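Prilham Bamboo Tile Sleeping Mat

Cooling mat for twin, full and queen beds

The Prilham is a summer sleeping mat made of small bamboo tiles strung together in rows. It goes on top of the mattress or over a fitted sheet and lets air move under the body on hot nights. The tiles are sanded on both faces and rounded at the corners, so they don't catch on sheets or hair.

The cord is 100% nylon. Each row is tied off separately – if one cord breaks, the rest of the mat holds together and the row can be restrung with the repair kit.

Sizes
Twin, Full, Queen
Folded width: 28 inches (Full)
Thickness: under a quarter inch

Colors
Galtura (tan)
Menda (dark brown, carbonized)

Before first use
Wipe both sides with a damp cloth and let the mat dry flat in the shade. New bamboo has a light grassy smell that fades in a few days.

Care
Wipe down once a week in summer. Don't machine wash, soak or tumble dry. Keep out of direct sun for long periods, as the tiles can dry out and split. For winter storage, fold along the rows and keep in the cotton bag with the lid of the box off.

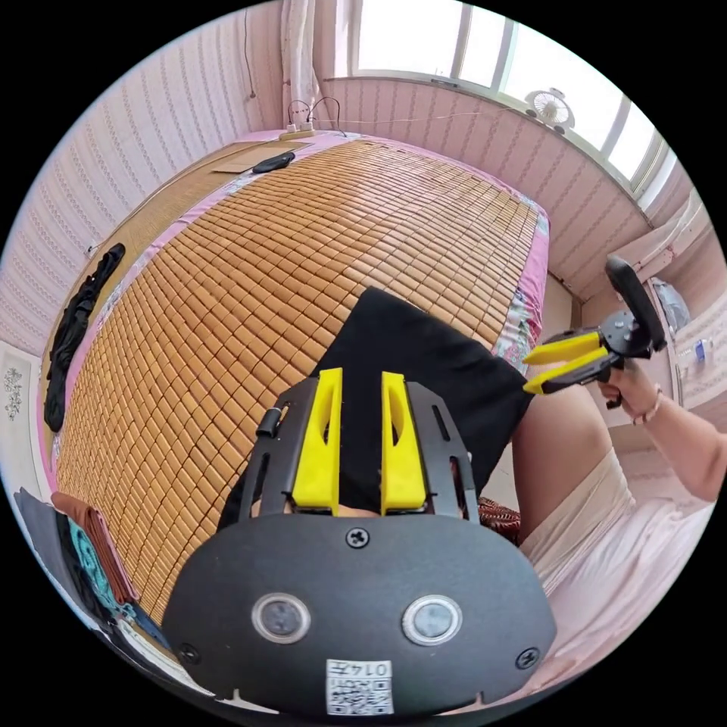

Tan tile mat on a bed with a pink floral sheet.

What's in the box
One mat, one cotton storage bag, one repair kit (cord, needle, eight spare tiles)

Customer comment
"We have had the Full for three summers and restrung one row. It is firm, so I put a thin sheet over it when the room drops below 82 degrees." – Régis Bodin

Returns
Unused mats can be sent back within 90 days. Opened repair kits are not returnable. Orders placed in April ship from our Ñahui warehouse and may take a few extra days.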